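Bedding drive in Staltgate passes 600 sets as new rooms fill up

By Cuiping Tian

STALTGATE, November. The spare bedding started arriving in the front hall of the old Mera boarding house a little after breakfast, and by lunchtime you had to turn sideways to get to the stairs. There were duvets in bin bags, pillowcases tied up with kitchen string, a very heavy quilt that two sisters carried in between them like a rolled rug, and one bag that had nothing in it but odd socks (those have been put aside, in case anybody would like them back).

It was all for the town's Warm Beds drive, which has been running on and off through the fall and has now collected more than 600 full sets of sheets, covers and blankets. Most will go to families and single tenants moving into the Miettinen apartments on the east side of town, where people often turn up with a suitcase, a few boxes and not much to sleep under.

Yiran Bai, who has organized the drive from her own living room for most of its life, was upstairs by then with her sleeves pushed up, going from bedroom to bedroom. Before anything is handed over it gets washed, dried, shaken out and looked at on a made-up bed, and that last part is the one she cares about most.

"You can stand there and hold a sheet up to the window all day long, and you'll still miss the thin patch," she said. "Put it on a bed, though, and smooth it out with your hand, and you find everything. You find the little burn from the iron, you find where the cat has been. And then you also find out that it's a lovely color, and somebody is going to be happy with it."

Three bedrooms on the second floor have been lent for the work, and they have the cheerful muddle of a house in the middle of a move, with bedding on its way on or off the mattresses and cardboard boxes wherever there is a bit of wall to put them against.
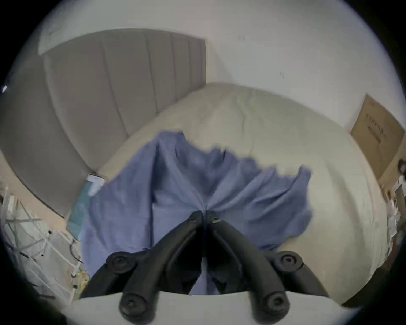 Blue cloth spread over a cream-white duvet, beside a gray upholstered headboard.

Once a set has passed, it is folded and bundled with a matching pillowcase if there is one, or with the nearest thing if there isn't. Bai is relaxed about matching. She said the bundles that get picked first on handing-out days are very often the mixed ones, a plain sheet with a loud flowery pillowcase or the other way about, and she has stopped trying to guess what people will like.

Folding is slower going than you might think, particularly when it comes to fitted sheets, over which there was some lively disagreement on the landing. One camp tucks the corners into each other and squares the whole thing off on the bed. The other rolls it up, puts a ribbon round it and goes to see if there's any tea left. Both kinds were going into the boxes.

The drive costs 2,000 dollars a season to run, nearly all of it on washing and drying. The Javeck laundry on the corner has been keeping a pair of its big dryers free in the evenings, and that has helped a great deal with the duvets, which take forever at home and come out lumpy if you hurry them.

There is still room for more. Bai is hoping for another 100 sets before the weather turns properly cold, and she would especially like double duvets, single fitted sheets and anything suitable for a small child's bed. Pillows are welcome if they are new. Curtains, she added kindly, are not bedding, although several very nice pairs have come in and will be found a home.

Donations can be left in the front hall of the Mera house from 9 a.m. until 4 p.m. A slip of paper with the size written on it, pinned to the top, saves a good deal of unfolding. The next handing-out session starts at 2 p.m. in the ground-floor lounge at the Miettinen apartments, and tenants don't need to sign up beforehand.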